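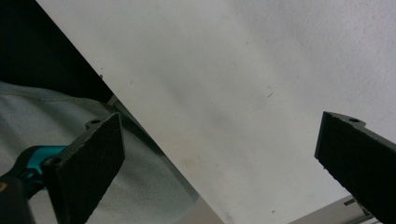 Hand-held gripper with black textured pads, open over a white sheet.

Workshop tips: comparing hand-held grippers on household jobs

Tips sent in by readers and collected by Nelu Pană. Last updated Tue 9 June.

Most of the questions we get about hand-held grippers come from people who have two or three of them on the bench and want to know which one to keep. The specification sheets don't help much with that. A short set of ordinary jobs, done the same way with each tool, tells you more. These are the tips that have held up on our bench, where we have been working through an Andiditz, a Luvusow and an older Tamura.

Start with flat things

Thin, flat objects sort grippers faster than anything else. Cups and bottles are easy for nearly every finger shape, so they tell you little. A sheet lying flat on a table is hard, and the way each tool deals with it shows you how stiff the fingers are and whether the tips meet squarely.

Slide the sheet until an inch or so hangs over the edge of the table, then close on the overhang from the front. Do this with each gripper before you try anything harder. If a tool can't take a sheet from an overhang, it won't take one from the middle of the table.

For stiff sheets, such as foam board or a cabinet shelf, come in square to the edge. For floppy ones, come in low and let the bottom finger go under first. The Luvusow has a thick lower tip and tends to push floppy sheets away. The Tamura is slimmer and slides under, but it bends sideways when the load is off center.

Check that the tips meet

Close the gripper slowly on a strip of plain paper and pull the strip out. Do it three times: at the tip, halfway down and near the base. The drag should feel much the same each time. If the paper slips at the tip and holds at the base, the fingers are splaying. Loosen the finger screws a quarter turn, close the fingers on a flat bar, and tighten again while they are closed.

After that, put a dot of paint across each screw head and onto the finger. A broken line of paint means the screw has moved. This is quicker than trying every screw with a driver at the start of each session.

Pads

Rough, rubbery or foam-like pads can be cut by hand with ordinary scissors. A ragged edge is fine as long as the face is flat. Lumps under the face are a problem, and they usually come from old glue. Scrape the finger clean, wipe it with rubbing alcohol and let it dry before sticking down a new pad.

Press new pads between two blocks in a vise overnight. Snug is enough. If you crank the vise down, the foam takes a set and you lose the give you bought it for.

Black pads leave marks on white surfaces. Painted shelves, foam board and melamine all show it. Wipe the pads with a damp cloth before each round, and keep a white eraser nearby for the sheet. Test the eraser in a corner first, as it will polish matte paint.

Write the pad type on the back of the finger in paint marker. Two black pads from different rolls look the same a week later and don't behave the same at all.

Moving cloth

Cloth is the second good test. Use one piece for all the tools, and use the same piece every time. A cotton work shirt is about right. Pinch it on a seam, where the cloth is thickest, then try again on a single layer away from the seam. Most grippers manage the seam. The single layer is where they differ.

Keep loose sleeves and cuffs away from the linkage when you are holding the tool. Roll them above the elbow. A cuff that gets drawn in won't hurt you at these forces, but it will pull the fingers out of line and you will have to do the paper check again.

Camera settings

If your gripper carries a camera, lock the exposure before you record anything white. On auto, a camera that is close to a big white sheet will darken everything else, and black pads turn into plain black shapes with no edges. Set the exposure with the sheet in view, then look at the pads and open it up one step if you can't make out their texture.

Use soft light from the side or bounced off the ceiling. A bare desk lamp puts a hot spot on glossy sheets. A pillowcase hung in front of the lamp, well clear of the bulb, does a decent job.

Clean the lens whenever you clean the pads. It is easier to remember as one chore.

Keeping score

Write results down as you go. We use one line per try with the tool, the object, the pad and a yes or no. Over the first round we logged 2167 tries, and by the end of the second we were at 3176. You don't need anything like that many to pick between two tools. We had our answer on the Luvusow after roughly 395, and the rest only confirmed it.

Change tools often. If you do all of one gripper and then all of the next, you get better at the job along the way and the second one looks better than it is. Swap every ten tries.

Give a drop its own mark. A sheet that was picked up and then dropped is a different fault from one that was never picked up – the first usually means pads, the second usually means finger shape.

Storage

Hang grippers with the fingers open. Left closed, the pads press into each other and stick, and the first few grabs of the next session tear bits off the edges. An Ollness rail with wide hooks works well over a bench, and so does a length of broom handle on two brackets.

Keep spare finger screws taped inside the lid of the case. They are small and they roll.

Send in your own tips with the name of the tool and what you were picking up. We are short on anything to do with glass lids and wet sponges.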